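Meet the Brada Kit: A Robot Arm You Teach by Showing

Ages 9 and up. Reading time: one science period, with breaks.

Most toys that move do the same thing every time. You press a button and the car goes forward. The Brada kit works in a different way. It is a set of small robot arms, and you teach an arm a job by moving it through the job yourself, many times.

The kit is sold by a company called Bansal. Our reading group borrowed one for the month of July, and this page tells you what is in it, how it works and what we liked and didn't like. Nisha Pal wrote most of it. Deepak Joshi checked the science parts.

What comes in the kit

You get 2 arms, a power supply for each, some cables, clamps to hold the arms on a table, and a bag of screws. You also get a small camera for each arm. A grown-up needs to have a computer ready, because the arms don't think by themselves. All of the thinking happens on the computer.

There are some practice objects too. Ours were flat discs with holes in them, and a few blocks. You can use things from home as well, as long as they are light and won't break.

How does an arm move?

Hold your own arm out and bend it. You have a joint at the shoulder, one at the elbow and one at the wrist. A robot arm has joints too. Inside each joint is a motor, and the motor can turn a little or a lot. When several motors turn together, the arm can reach forward, twist or fold up.

Each motor also knows how far it has turned. This is useful. If you move the arm with your hand, the computer can write down the position of every joint while you do it. Play those numbers back and the arm makes the same move again.

But playing back a move is only half a job. Say you record the arm picking up a disc, and then you slide the disc over by the width of your hand. The arm will go to the old place and close on air. It has no idea that the disc has moved. To fix that, it needs a way to see.

What the gripper is for

The part at the end of the arm is called the gripper. It does the work of your thumb and first finger. On this kit it has two orange fingers with ridges on them, and a dark strip along the inside edge where the finger touches the thing it is holding. Smooth plastic slips. A strip with some grip to it holds on better, the same way a rubber sole holds on better than a sock.

The camera sits near the gripper, so it moves wherever the hand goes. Up close it gets a very good look at the object. It also picks up shadows, the grain of the table and whatever else is lying nearby, and the computer has to learn that those don't matter.

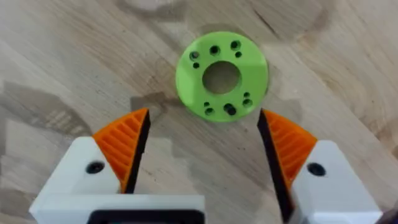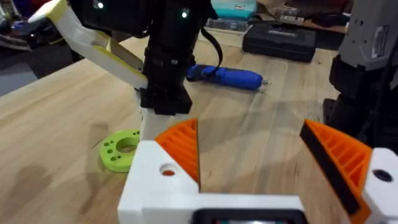
What the wrist camera sees: the green disc on the table, with the orange fingers open.

Teaching it a job

The job we picked was "pick up the disc and put it in the tray." You might think you could type that into the computer and be done. You can't, at least with this kit. You have to show it.

Edem Amoah did the first turns. He guided the arm to the disc, closed the fingers, lifted, moved over to the tray and opened the fingers. That is called one demonstration. Then he put the disc somewhere else on the table and did it again.

The booklet says to do at least 14 demonstrations before you try the arm by itself. We did 14 and tried it. The arm reached for the right part of the table, then stopped above the disc and wobbled. So we went back and did more. It gets boring, and it helps to take turns. Pramila Bhatt found that going slowly near the disc made a big difference. If you rush that part, the computer has very little to learn from.

After the demonstrations, the computer trains. Training means it compares the camera pictures with the joint positions over and over, looking for a pattern. It is trying to work out, "When the disc looks like this, the arm should move like that." Ours trained through lunch and into the afternoon.

When it goes wrong

Robots make mistakes that people hardly ever make. A person who misses a cup sees it right away and tries again. Our arm sometimes missed the disc, closed its fingers, and carried nothing all the way to the tray. It then opened its fingers very carefully.

Light was a problem too. We had taught the arm in the morning, and at 4 p.m. the shadows on the table were in different places. It missed more often. We added some demonstrations with the afternoon light and it got better.

Things we liked

The arms are slow enough to be around safely, if you follow the rules. The screws are all one size. You can see most of the parts, so it is easy to ask what each one does.

Things we didn't like

The cables are short. The booklet uses hard words on page 2 and explains them much later. Putting one arm together took us a whole afternoon, and we needed an adult for the small screws.

Safety rules

Keep hair and sleeves away from the joints.
Keep your fingers out of the gripper.
Know where the off switch is before you turn anything on.
Always have an adult in the room.

Words to know

Joint: a place where an arm bends or turns.
Gripper: the robot's hand.
Demonstration: one time through a job, done by a person so the robot can learn it.
Training: the computer's practice time, using the demonstrations.

If your school wants to borrow the kit, ask your teacher to write to Akash Nigam at the lending desk. Loans are for one month - please count the screws before you send it back.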